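Last updated in May

The Patience of a Felt Tip

Tiina Kokkonen keeps her dead markers in a coffee can, and by the time I came to visit Prakbridge the can had long since overflowed into a second one. She fishes them out for visitors the way other people show you vacation pictures. One has a tip mashed flat as a nailhead, another has a tip pushed clean up inside the barrel, and she remembers fondly which week of the project each of them belongs to.

The project is called Plamholm, and what it wants is easy enough to say over lunch. A robot that has learned to handle one long, thin thing ought to be able to handle another without starting over from scratch. A rod, a tube, a pen, a paintbrush: to you and me these are cousins, and we pick them up without a thought. To a robot taught in the usual way, by copying people who steer it through a job again and again, each one can be a brand new stranger.

Kokkonen and her colleague Valtteri Koskela thought the trouble might be in what the robot was being asked to remember. Most of their early training runs recorded where the gripper went. They began recording, as well, where the far end of the held object went, which meant that every lesson became a lesson about the tip. Koskela had the idea while stirring paint in his mother's garage one Saturday, and he'll tell you about the paint at some length if you let him (I did, and it was a very nice green).
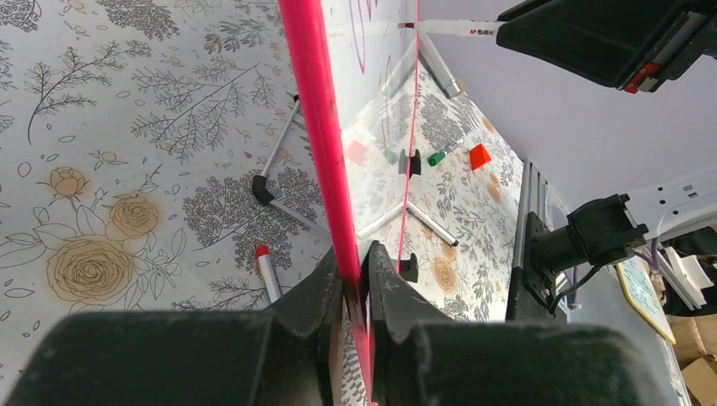 The first results were, in Koskela's word, lumpy. The team collected 983 demonstrations, a good many of them steered by Aurelia Fuchs, who joined as a student and has the steadiest hands in the building. When they went back through the whole pile they threw out everything in which the person steering had hesitated and corrected halfway, and that left 418. It hurt to do it! Fuchs says she went home that night and baked bread just to make something that would stay made.

But the smaller pile taught better than the big one had. Trained on it, the system was given 100 tries with objects it had never been shown, and it finished the job on 71 of them. The older method, which followed only the gripper, managed 38 under the same conditions. Those are numbers from a single lab with a single kind of table, and Kokkonen brings that up herself before you have a chance to ask.

Writing came into it late, and more or less as a dare. Heikki Valtonen, who had been lent to the group by a small company named Hyvönen to look after the software, argued that if the tip was really what the robot understood, then the tip ought to be able to leave a line that a person could read. A pen asks a lot. Press too lightly and you get dashes, press too hard and you get another resident for the coffee can. They settled on short, everyday words, the kind you might stick on a refrigerator.

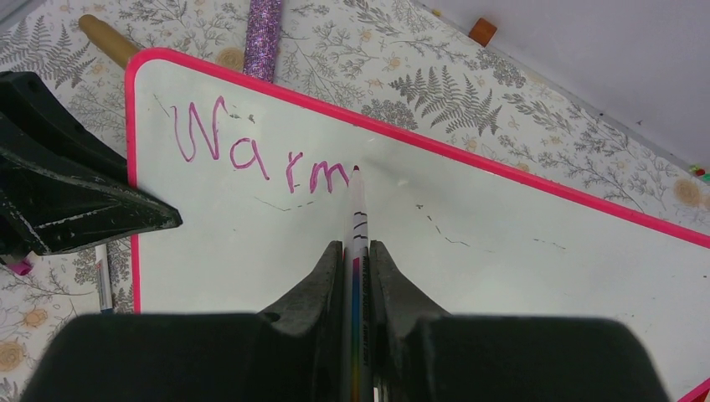
What the tip doesn't know

There is a good deal still to be sorted out, and the group is cheerful about saying so. The method assumes the object is stiff. Hand it a paintbrush with soft bristles and the tip is no longer where the arithmetic says it should be, and Valtonen has a folder of very sad brushwork to show for it. It also assumes a firm grip. If the object slips a little between the fingers, every later movement carries that small mistake along with it, like a shirt buttoned one hole off.

Vlasta Kováčik, who runs a neighboring group and reads all of Plamholm's drafts with a pencil in hand, would like to see the comparison repeated on a different arm before anyone gets too pleased. Kokkonen agrees with her, and the two of them have been planning that experiment over a great many cups of tea. Fuchs has already started on the next batch of demonstrations, and there is a fresh box of markers waiting on her desk.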